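Ticket: Left gripper stops recording partway through a take
Opened by: Hemley student robotics club
Project: Jurnlow (unpacking task)
Status: Open, waiting on one more test
Logged: 3/28/24

Hello all, and thank you for picking this up so quickly. I'm sorry it's going to be a long one, but last time I kept it short and we ended up going back and forth for ages, so I thought I'd put everything in at the start.

We're working on our entry for the Trastlow student challenge, the unpacking round, with the pair of hand-held grippers we've used since November. One of our members wears or holds both, does the task slowly on the table, and we save the take so the arm can learn from it later. It had all been going beautifully. Then we updated the Arboleda recorder on the club laptop, and now the left gripper's track simply stops partway through. The right one carries on as if nothing had happened! There's no error message, no beep, nothing in the corner of the window. You only find out when you play the take back and the left-hand line has gone flat.

What we've tried so far, in the order we tried it:

1. Restarted the recorder. The next take was fine, the one after that wasn't.

2. Restarted the laptop, with the same result. (We also had a cup of tea while it did its updates, which helped morale if nothing else.)

3. Swapped the two USB leads over at the laptop end. I was quite hopeful about this one, but the fault stayed with the left gripper and didn't follow the socket, so I think we can let the socket off.

4. Lowered the recording rate from 90 to 60 frames a second. This made a real difference – the dropout comes later in the take – but it does still come.

5. Looked through the log file after a bad take. The left stream has a line saying "buffer full, waiting" and then no more lines at all. The right stream has the same message now and again but picks itself up afterwards. I've put the whole log in the shared folder under Jurnlow, in the one called "left side trouble".

6. Checked free space on the drive. It was 85 per cent full, and we've moved the old takes off since. One good take after that, then a bad one, so I'm not sure it told us much.

We've been using the box task for all of these tests so that they can be compared fairly. The other one we have to get right is the plain start position, with the jaws open over bare table, as the recorder takes its zero from there.

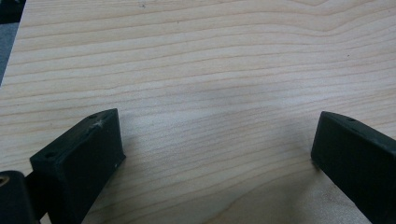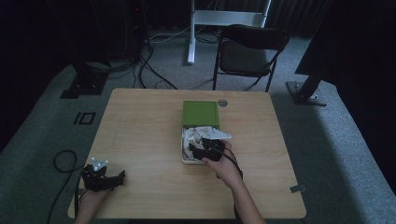
Is it safe to keep the half-good takes for training?
Keep them in a separate folder for now and leave them out of the training set. A take with one hand missing can teach the arm that the hand should stay still, and that's a difficult habit to get rid of afterwards. If the left track is complete up to the dropout, you can trim the take there and use the first part, as long as both tracks are trimmed at the same moment.

Thank you, that's very clear, and I've passed it on to the rest of the club. A couple of them had already started trimming by eye, so we'll go back and do those again properly.

Update, same evening: we put the older version of the recorder on the spare laptop and ran five takes at 60, and the left side held all the way through every one. I don't want to blame the update too loudly, as the spare laptop is a different make and had nothing else open. The fair test would be the old version on the usual laptop. We ran out of time before the room had to be locked, so that's first on the list for our next session.

Two small things I'd be glad of an answer on, whenever you have a minute. Does going back to the old version change the zero position file, or can we keep the one we've got? And is there a setting to make the recorder stop both hands when one drops out? Even a rude noise would do – we lost around 5 takes before anybody noticed, and the younger members were rather disheartened.

I'll leave the ticket open and add the new log once we've run the test.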